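Packing Room, Kulldale
@kulldalepacking
2018-12-17

1/ Cable returns have started coming in again after the October lot, so this is a run through how we sort and box them. It's mostly for the people joining us in the new year, but anyone with a drawer full of leads at home might get some use out of it.

2/ Where they come from: Vavent lends out kits to schools and small offices. When a loan ends, the kit comes back to us in Kulldale. The big items go to the test bench. All the leads come to the packing room in whatever state they were put in the bag.

3/ A normal delivery is 14 crates. The October one had 700 leads in it and took us most of a fortnight, as we were still doing the outgoing orders in the mornings.

4/ First job is to tip one crate out on the table. One crate, not two. If you have two out you will mix the labels up and then the loan numbers are wrong on the sheet, and Kazuhiro Chiba has to go back through the lot.

5/ Kazuhiro does the stock sheet. If you find a lead with no label on it, put it in the grey tray by his chair and carry on. Don't guess.

6/ Untangling. Find a plug and work back from there. Pulling on the middle of a loop makes the knot smaller and harder. If it's a bad one, lay the whole thing flat and open it out with your fingers until you can see which bits cross over.

7/ Thin wires are worse than thick ones. A thick cable wants to spring open and does half the work for you. Thin ones sit wherever they're put and catch on each other's plugs.

8/ Leave any ties on until the tangle is out. I know it feels backwards. If you snip them first you have twice as much loose wire to deal with.

9/ Once it's free, run the whole length through your hand. You're feeling for nicks, flat spots and anywhere the outer has come away from the plug. It takes a few seconds. Anything doubtful goes in the red tray, and the red tray goes to the bench at the end of the day.

10/ Look in the end of the plug as well. Fluff is fine and comes out with the soft brush. Bent metal is not fine. Red tray.

11/ Coiling. Hideaki Sugawara showed us the over-under method two winters ago and we've used it since. One loop over the top, the next one turned under, and so on to the end. It lies flat in the box and doesn't twist when the next person opens it out.

12/ If you've always wound leads round your hand and elbow, it will take you a few days to stop. It took me longer than that. The elbow way puts a twist in every turn and you get it all back when you unroll it.

13/ Loop size: the width of a side plate for ordinary leads. Bigger for the thick ones. If you have to force it, the loop is too small.

14/ Ties. We've gone over to the reusable ones from Pleltden, which come in bags of 100. One per lead, near the plug end, done up so you can still slide a finger under. The old thin ones stay on if they're in good order - no sense cutting off something that's doing its job.

15/ Somebody asked me last time why we don't use rubber bands. They go sticky over a summer and leave a mark on the outer. We had a whole shelf to wipe down one year.

16/ Boxes next. We use plain brown cardboard, no print, and they get reused until the corners go soft. Press the folds flat before you put anything in. A box with a bowed side won't stack and it'll be the one at the bottom.

17/ Put the box on the table right next to what you're sorting, so you're not turning round with each one. Plugs and loose wires on the wood, cardboard alongside:
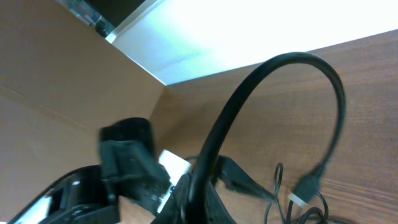 Kulldale Packing Room - Stores and Returns team

18/ The one in the photo is a good example of point 7. The thick black cable rises in a wide arch and the thin wires near the USB plug are the ones in coils and tangles. Start at the plug. There's a small white band or tie on one of the wires beside it, so see point 8.

19/ Filling the box: heaviest coils on the bottom, plugs facing in. Don't press down on them to get the last two in. If they don't fit, start another box.

20/ Write on the short end of the box, in marker, what type it is and the date it was packed. The short end is what you see once it's on the shelf. Writing on the lid is no use to anyone as there's always another box on top of it.

21/ Shelving is on the left as you come in. USB at waist height as it goes out most, mains leads below, odds and ends at the top. The steps are kept behind the door. Please put them back there.

22/ Kinoshita collect the red tray leads that can't be mended. They take them for the copper. Bag them up without the ties, and take the tie off by undoing it, then drop it back in the tub for next time.

23/ Last job of the day is wiping the table down and emptying the grey tray. If Kazuhiro has gone home, leave the tray on his keyboard and he'll see it first thing.

24/ We're closed over the holiday and the next delivery is in January. If you're returning a kit before then, a single loose knot round each lead and one lead per bag would save us a lot of time. Labels on the bag, please, and not on the plug.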